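Casual Hands, Workroom Fit-out
Mestodari, Rendville

Mestodari is setting up a new workroom in Rendville and needs 2 casual staff from August. The work is getting benches and panels ready for use, keeping the floor clear and putting things back where they belong at the end of each shift.

Most of our work surfaces are covered in grey fabric. They mark easily, so a fair part of the job is brushing them down, picking off lint and smoothing out creases before the next group comes in. You will also sweep the concrete floor, check underneath the benches and move furniture as the layout changes.
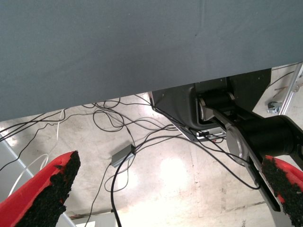

Shifts start at 7:30 am and run for five hours. You will be on your feet for most of that time, with a fair amount of bending and kneeling. Knee pads and gloves are supplied. Please bring your own closed-toe shoes.

No experience is needed, but cleaning, removals or upholstery work will help. You must be able to lift 15 kg and have the right to work in Australia. Training is paid at the normal rate.

Parking is free behind the Mateos building. The Rendville bus stops at the front gate.

To apply, send a short resume and the names of two referees to Enda Phelan at the Mestodari office. Applications close at 5 pm on the last working day of July.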